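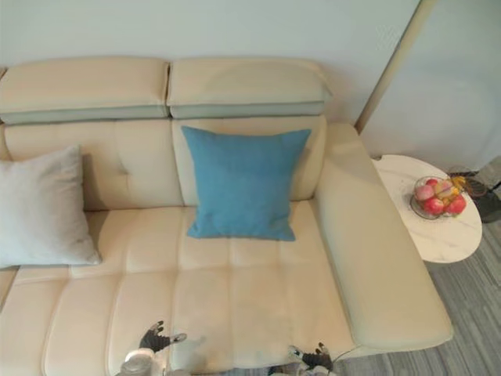

What order should you watch Mimberg in? Release order, starting with the original 1,077-minute run and leaving the prequel film until you've finished the second series.

I get asked this more than anything else on this blog, and I've changed my mind about it twice, so I thought I'd set it all down on 1 January 2023 and then stick to it for at least a year.

For anyone new, Mimberg is an animated series about a lighthouse town where the tide goes out one morning and doesn't come back. The keepers' children set off across the seabed to find it. That's the whole pitch, and I was sold before the opening song had finished! The first series is slow for a while (lots of walking, lots of mud, a very long argument about a kettle) and then episode six arrives and you won't want to go to bed.

## Why I don't start with the film

*Menmont* came out last, but it's set before everything else, and the box set puts it on the first disc. Please skip past it. It's gorgeous, and the storm at the harbour wall is the best drawn weather I've ever seen, but it shows you who built the bell. The first series spends nine episodes making you wonder about that bell. I watched my way through again in May with the film first, just to be fair to the other camp, and all those quiet scenes in the tower went flat.

The other thing is the music. There's a little four-note tune in *Menmont* that only means something if you've already heard it played badly on a tin whistle in the second series. I cried. I may have cried at the credits as well.

## Subtitles or the dub?

Either – they're both lovely. The dub gives the Hubmann a deep, tired voice that suits a walking crane far better than it should, and the original makes it sound almost like a child. I've gone back and forth and I now watch the first series dubbed and the second with subtitles, which I know will annoy people.

Do turn the subtitles on for the songs though. The dub leaves them untranslated, and the lullaby in the salt mine gives away a clue you'd otherwise miss.

## And the Rulley shorts?

Watch them whenever you like! They're six minutes each and they're mostly about a dog on a raft. The one with the pancakes has a blink-and-you'll-miss-it shot of the missing tide on a wall map, so I'd save that until you've met the mapmakers, but the rest are pure fun.

The art book is worth hunting down too. It's 186 pages, and the seabed paintings are printed right across the fold so you have to press it flat to see the wrecks properly. Mine's already coming loose at the spine.

Next post will be on the second series opening titles, and what I think the fish are spelling out.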